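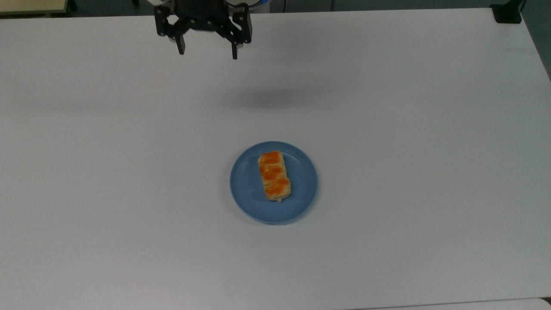 What gets packed last in a kitchen?

The blue plate. Everything else can go in a box the night before, but you eat off the plate until the van comes.

So that was the rule and it was my aunt's rule, Remedios Echevarría, eleven moves, and I was in Prisport on a Sunday in April to help with the twelfth. Got off the 267 with tape in one pocket and scissors in the other. Wrong scissors. Kid ones, round ends.

She had the door open before I knocked.

"You ate?"

"On the bus."

"You didn't eat on the bus."

Kitchen first. Always kitchen. Pots inside pots, dish towels between. She'd been at it since five, half the cabinets hanging open, newspaper all over the floor, the radio going under a pile of something. The big white table was staying. Too big for the new place, she'd measured it twice with a piece of string and then made the man from Dreludeo measure it again when he came to quote the move. 300 for the van and two guys, table not included, stairs extra. She said she'd been carried up more stairs than those for nothing. He wrote down 300.

And on the table, the plate. Light blue, plastic, raised edge, the kind of thing you'd give a toddler. One piece of something on it, a little right of the middle. Saved.

"Who's that for?"

"Don't touch it."

I wrapped glasses. Juice glasses, wine glasses, one glass from a hotel in Requena that she swore they gave her. Nobody's hotel gives you a glass. I wrapped it anyway, double.

Thing is I knew that plate. I'd had fever toast off that plate. My cousin threw it off a balcony once to see if it would fly and it did, kind of, landed in the neighbor's laundry, and the neighbor brought it back with a slice of cake on it. After that my aunt never gave it back empty to anyone. Never left it empty either. You'd come in at midnight and there'd be a single olive. An orange slice. The corner of a sandwich, crusts off. If you ate it you had to put something else there, and if you didn't she'd know, she'd stand in the hallway in her robe and say the plate is hungry.

I'd forgotten all that. Twenty years maybe.

"Box," she said. I gave her a box.

"Not that one, thats the shoes."

By noon we had the drawers done. Found: birthday candles, a key to nothing, the warranty for a toaster that died before I was born, a letter from the landlord at the new place, folded really small. I read it because I'm like that. Rent 1380. I read it again.

"You can't pay this."

"I can pay it."

"With what?"

"With the money, with what." She took the letter and folded it small again and put it in her apron. "Pass me the strainer."

I passed the strainer. I should have said it then, the spare room, the thing I'd practiced on the bus out loud until a woman moved seats. We have the room. It's small but it gets sun. You wouldn't have to pay anybody. Instead I said do you want the lids with the pots or separate and she looked at me like I'd asked if she wanted her feet with her legs.

Phone. The Dreludeo guys, early, stuck behind a delivery at Falter's bakery, ten minutes out. Ten! She'd been told 4. It was barely one.

After that it was just running. Tape, tape, where's the tape. Spices in a shoebox, shoebox in a bag, bag on my arm. Curtains down with the rings still on. The radio turned out to be in the colander. She swept around me while I was standing on the part she wanted swept, so I kept hopping, and she laughed, first time all day, had to lean on the wall.

"You hop like your mother."

"Tia. Come live with us."

It just came out. I had a curtain on my head, pretty much.

She didn't stop sweeping. Got the corner, got behind the door, tapped the dustpan on the side of the trash.

"You have stairs?"

"Four steps. In front."

"And the table? Your kitchen. Would it fit?"

I didn't know. I said I'd measure. I called home and made Dani get down on the floor with the tape measure, and he kept reading me the wrong side, centimeters, and she stood there holding her string up against the phone as if that would help. The buzzer was going. Somebody leaning on it.

"It fits if we lose the high chair," Dani said.

"The baby needs the high chair," my aunt said.

"He's nine, Tia."

"Nine." She put the string down. Went over to the table and stood a second with her hand flat on it. Then pushed the plate across at me, just with one finger.

"Eat that. I have to wash it."

I ate it. Whatever it was, it was gone in no time, and I went though my pockets for something to put back, becuase you have to, and all I had was a cough drop. So I unwrapped it and put it there in the middle and went down to let the men in, and tell them it was a different address now and there was a table.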